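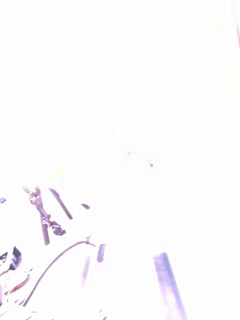 *Post and clamp part at lower left, loose-looking dark bar to the right of it.*

**Bench stand: is the Culari clamp kit worth $65?**

**tinroof_hal** (28 April 2019)

I picked up the Culari kit for my bench and I'm trying to decide if it stays or goes back. The listing says it will hold "anything you can grab." I've heard that one before. The pale knobby bit on top is the head, and the chunky block sticking out to the right of the post is the part I wanted to ask about. It has a notch in it, and the booklet has one paragraph on it that reads like it was translated twice.

I mostly want it for soldering and gluing small stuff. Has anyone had one of these longer than a month?

**morgan_bend**

I had the older one. The head was fine. The block crept down the post every time I put any weight out to the side, and I ended up wrapping the post in friction tape. $65 is a lot for something that needs tape.

**Vonenel_fan6**

Tape? You had it on backward. The notch faces out and the screw goes on the back of the post. I've run mine like that with a magnifier on it and it doesn't move.

**morgan_bend**

I had it on both ways. It crept both ways. What does your magnifier weigh?

**Vonenel_fan6**

Never weighed it. It's a magnifier.

**morgan_bend**

OK, so we don't know anything yet.

**shopratt**

Buy the Vonenel for $43 and spend the rest on lunch. Same idea, thicker post. I don't see what the extra money gets you besides the logo in the booklet.

**tinroof_hal**

I looked at the Vonenel. The reviews were all five stars and all sounded like the same guy. Have you put a real load on yours?

**shopratt**

A drill, once, for as long as it took me to find the chuck key. So a while.

**h_ekwueme**

What's the dark bar on the slant? It looks separate from the clamp to me, and there's a short dark piece past it at pretty much the same angle. If those go together, I'd want to know what is holding them before I argued over the block. A side arm with its own support changes how much the block has to carry.

Also, there's a reddish-orange line down at the left edge. Is that a wire? If you've got a lead running by the stand, tie it off. A snagged lead will pull a setup over long before a bad clamp does.

**tinroof_hal**

Halima, good eye. The kit comes with a side arm, and the booklet calls it "optional," then uses it in every drawing. I'll go over the leads tonight.

**shopratt**

"Optional" means they ran out of ways to make the main part work.

**Vonenel_fan6**

Or it means you can leave it off. You people are hard on a clamp.

**morgan_bend**

Says the guy with Vonenel in his name defending a Culari.

**Vonenel_fan6**

I own both! The name is from when I owned one.

**h_ekwueme**

Try this before the return window closes. Put the block where you want it and draw a pencil line on the post right under it. Hang the heaviest thing you plan to use, leave it overnight, and look at the line in the morning. Do it with the arm off, then with it on. That's 2 nights and it costs you nothing. I did the same with an Amini stand and sent it back.

**morgan_bend**

I'd do that. I'd also check the screw. Mine had soft threads, and Rellport wanted 6 bucks for a new one plus shipping.

**tinroof_hal**

All right, pencil line it is. I'm leaving the arm off tonight. My money is on it sliding, but I'll post whatever I get, and the box stays by the door until then.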